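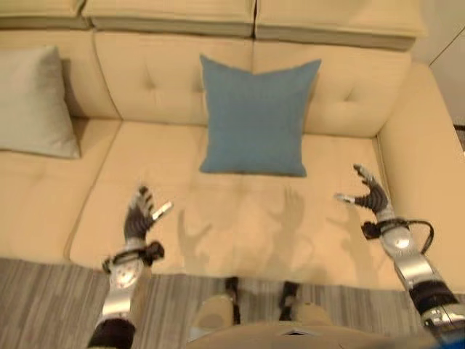 Blue pillow on the cream sofa, September 2023.

Yanti Sitompul

1/ I promised some people I will write down how we used less electricity this year in our apartment in Stitville. It is a rented place, so no new windows and no big construction. Only small things.

2/ First the numbers. The year before we used 3,102 kWh. This year it was 2,682 kWh. I read them from the yearly bill, so they are not my own calculation. Two people, one cat, electric stove.

3/ For a long time I believed that lamps are the big problem. I was walking after my husband and switching everything off. Then I borrowed a plug meter from the library and measured for one week. The lamps were almost nothing.

4/ The old refrigerator was the worst. The rubber on the door was hard and did not close well in one corner. I wrote to the landlord three times, very politely.

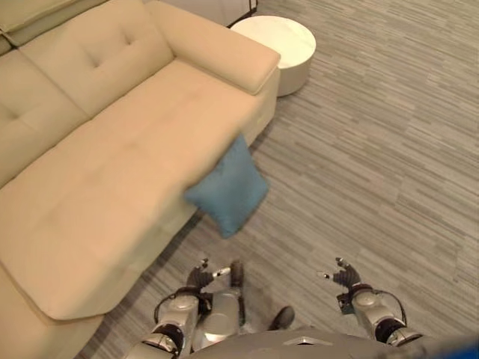 The third time he agreed that we buy another one and he takes half of the price from the rent. We found a used one at Nikzad for 297 dollars. It is smaller, and I miss the big vegetable drawer, but we also throw away less food now.

5/ Second was the dryer. In my country I never had a dryer, and here I became lazy very fast. Now sheets and jeans hang on a rack near the window. Towels still go in the machine, I admit it. They feel like cardboard otherwise.

6/ The router, the TV and the printer are on one power strip. At night it goes off – all of it with one switch. My husband complained for two days and then forgot. The printer needs a long time to wake up in the morning, but how often do we print?
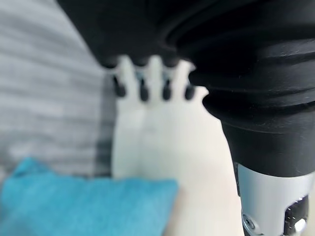

7/ Things that did not help us: the curtain liners (we have gas heat, so they change nothing on this bill), and an expensive "smart" plug that I forgot to use after the second week.

8/ Cooking. I put the lid on the pot and I switch off the stove a few minutes before the rice is ready. My mother did this always. I cannot say how much it saves, the meter does not fit on the stove.

9/ I write the meter number in a notebook on the first day of the month. It takes one minute and I see quickly if something is strange. In October I start a new page.
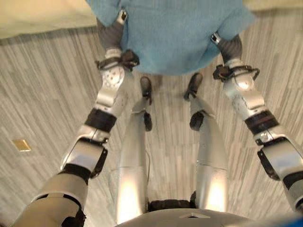

Irfan Osman: Did you try turning down the water heater? Ours was set much too hot when we moved in.

Yanti Sitompul: Ours is shared for the whole building, so I cannot touch it. But for other people it is a good idea – thank you, I should have mentioned it.

10/ One more, because I was asked in a message: the plug meter can be borrowed for two weeks. The waiting list had 11 names when I looked, so please bring it back on time.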